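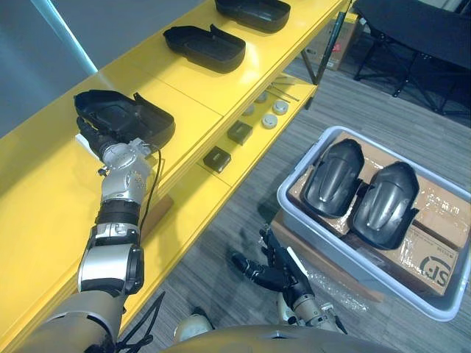 The left hand gets hold of one of the black trays at the Hustia open day in Plultotbridge.

I like a slow robot

I went to an open day on Sunday and I've been boring people about it ever since, so now it's your turn. Hustia had opened up their unit on the edge of Plultotbridge, free entry, tea in paper cups, and a queue for the car park that nearly sent me home again. Somebody at the desk told me 300 people had put their names down. I'd come on the 92 bus with a sandwich in my coat pocket and no great hopes. I have been to these things before. You stand behind a rope, something waves at you, there's music, and then a person with a headset tells you the future is already here.

There was no music this time, and I could have hugged them for that alone.

What they had was a two-armed robot at a bright yellow set of shelves, picking things up. That was the whole show! The staff called the set-up Vanags (I asked whether that was the robot or the project and got two different answers) and it was working with moulded black parts and small odds and ends. No costume, no jokes, no face on a screen. People drifted in, watched for a bit, said "is that it?" and drifted off to the Durimix stand next door, where they were giving away tote bags.

I stayed for 36 minutes. I know because I'd looked at my phone to check the bus and then looked again when my feet hurt. And I came away thinking that we've all been trained to want the wrong thing from a robot demonstration.

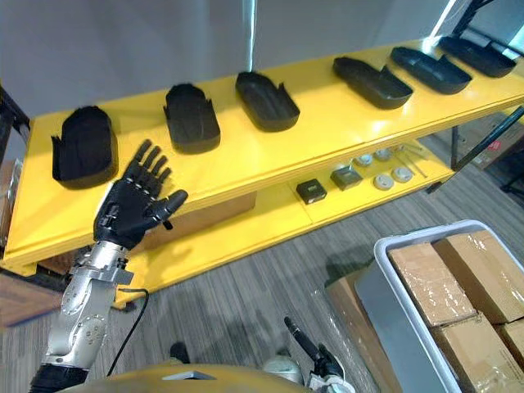
My complaint about most demonstrations is that they're set up to hide the hard part. You get one shiny object on a bare table, under a spotlight, and the machine picks it up beautifully, and you clap, and you've learned nothing about whether it could cope with your own kitchen drawer. I'd much sooner see a bit of clutter. Hustia had a row of black trays shaped like shoes along the top shelf, some with a fuzzy look to them and some smooth and glossy, and a few lying on their sides with the opening facing out. Then there were discs and thin metal rods down on the lower shelf in the shade, and a big grey bin full of wrapped-up boxes on the carpet beside it all. It looked like the spare room at my sister's. And I thought, good, now I'm interested, because shiny black plastic on shiny yellow paint is the sort of thing I have trouble with myself before I've found my glasses.

A man next to me in the crowd (nice chap, very firm opinions) said his lad could clear that shelf in a minute. Well, yes. So could mine, if you paid him. But I don't think speed is the point at this stage, and I get cross when it's the only thing anyone brings up. When I was learning to drive, my instructor didn't stand on the pavement shouting that a taxi would have been there by now. You want to see the thing done with some care, and you want to see what happens when it goes a bit wrong, and you can only really see that if it's going slowly enough to follow.

I'll admit there is a dull side. There were stretches when I couldn't tell whether it was deciding something or just stopped, and a little girl in front of me asked her dad if it had gone to sleep. I'd have liked a board up, even a handwritten one, saying what it was trying to do. Hustia, if you're reading, please get a board. You had plenty of wall.

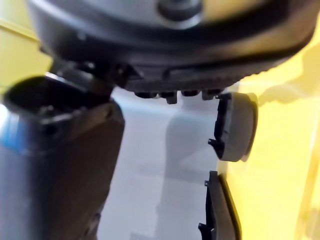 Hands are what won me over in the end, or rather the business of using them in tight places, which I'd never given a moment's thought. I spent years on a packing line in my twenties and I can still feel in my thumbs the difference between a part that's sitting right and one that's about to ping across the room. You didn't look for it so much as feel your way in. So my favourite bit of the whole visit was the fiddly close-up job, with what I took to be the head of an electric shaver held over the open top of a black handle, and a row of little black pegs pointing down at the gap. There's hardly any room in there! The grey pad on one of the fingers was right up against the ridged part of the head, and I found I was holding my own finger and thumb in the same position, like a daft person, in front of strangers.

Now, I can hear my old workmates. Why cheer for the thing that might have had our jobs? It's a fair question and I asked a version of it at the tea table. The answer I got was the usual one about dull work and bad backs, and I half believe it. My back is certainly no advert for the packing line. But if firms want us to believe that story they should put the hours and wages in it too, in plain words, and say what the person who used to do the lifting is doing next. I've read 100 leaflets about freeing people up for better things and I've yet to see one with a rate of pay on it. Hustia's leaflet didn't have one either, and I did look on the back.

Still, I'd go again, and I'd tell you to go as well, provided you give it longer than it takes to drink your tea. Pick a spot near the shelves, where the view's better than by the door. And if you're coming by bus, bring something to read, as the last one back was late and the shelter at that end of Plultotbridge has no seat.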